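The Fold That Was Supposed to Save My Closet

Does a sweater care how you fold it? A whole corner of the home business now depends on your believing that it does

The class met on a Monday at seven in the evening, in the back of a yarn store in Skorville, and it cost more than the sweater I brought to it. Sixteen of us stood at long tables with a piece of our own knitwear in front of us. We had been told to bring something we loved. I brought something I owned.

Our teacher was Itziar Bustamante, who spent years on the sales floor of a department store and now teaches what she calls the Drundix method, after the company that sells the drawer dividers. She is good company and she folds beautifully. She also says things like "let the garment tell you where it wants to bend," and I wrote that one down so I could be annoyed by it later.

The method goes like this. You lay the sweater face down and smooth it from the center out. The sleeves cross over the back, the sides come in to meet, and then the whole thing is folded up from the hem in thirds and stood on its edge in a drawer, like a book. The dividers keep it from slumping. Drundix sells these in sets of four, and a normal dresser needs several sets, as you find out once you have opened the first box.

The claims are what got me into the room. According to the brochure, an edge-folded sweater keeps its shape, pills less, discourages moths and gives you back time every morning. I asked where the moth part came from. Bustamante said moths like things that are left alone, and since you can see everything in an edge-folded drawer, you wear more of it. That seemed fair enough as an argument for wearing your sweaters. I could not see what it had to do with the fold.

The pilling claim holds up less well. Pills come from rubbing, mostly under the arms and wherever your bag hangs, and a drawer has very little to say about that. When I brought it up, a woman at the next table told me she had noticed a big difference since she started. How long ago was that? Two weeks, she said.

I should be fair here. Hanging a heavy sweater really is a bad idea. The weight pulls on the shoulders and you get those little horns that no amount of steaming seems to fix. Anyone's grandmother could have told you to fold knits, and mine did, usually while refolding something I had just put away. What I am doubtful about is the jump from "fold it" to "fold it in this order, in this drawer, with these plastic walls."

So I ran my own test, which would not impress a scientist. I folded half of my sweaters the Drundix way and the other half the way I have always done it, meaning in half, arms tucked in, stacked on a shelf with the thick ones at the bottom. I kept this up for 5 weeks. I wore things from both groups about equally, or tried to, though the good gray cardigan was on the Drundix side and I may have favored it.

The standing sweaters did look nice. For the first several days I opened that drawer just to look at it, and I understood the appeal completely. Then I did laundry. Putting one sweater back into a row of upright sweaters is like parking on my street. The neighbors lean into the gap, and you need one hand to hold them off while the other slides the new one in without undoing the fold. By the third week I was shoving things in sideways on top, and the dividers were mostly dividing lint.

The shelf stack had its usual problem, namely that I only ever wore the top two.

Folding itself was where I had hoped to be won over, and at home I had no long table, only the bed. A sweater is a poor candidate for geometry. Laid out on my flowered sheet, the green-gray one would not give me the clean rectangle in the brochure. Its body lay in a wide curve, and the white stripe in the ribbed band, which I had planned to use as a ruler, took a sharp bend partway along. Ribbing bunches at the corners whatever you do, and the side seam is thick enough that a crisp fold there is wishful thinking. The instructions say to smooth from the center out. They were clearly written with something flatter in mind, such as a T-shirt or a dinner napkin.
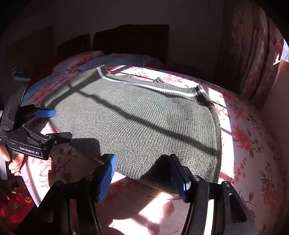 Bustamante was gracious when I called her to complain. Chunky knits want fewer folds, she told me, and a really big one should get a drawer to itself. I asked who has a spare drawer for one sweater. She laughed and said that most of her students end up buying a second dresser, and I don't believe she heard how that sounded.

There is a cheaper school of thought. Robles, a dry cleaner over in Tidton that has looked after my winter coats for years, sends knits home folded once around a sheet of tissue and has no method at all as far as I can tell. The man at the counter said the tissue softens the crease. He said the main thing is to put sweaters away clean, and he didn't try to sell me the tissue.

At the end of my test I laid everything out and looked for a difference. One sweater from the shelf had a crease across the chest that relaxed after an hour of being worn. One from the drawer had a crease in a different place that did the same. The pills were where the pills always are. I found no moths in either spot, but I hadn't found any the year before.

I have kept one set of dividers. They are in the sock drawer, where they do well. The green-gray sweater went back on the shelf, folded in half with its arms tucked in, and it is on top at the moment, so I expect I'll be wearing it a lot.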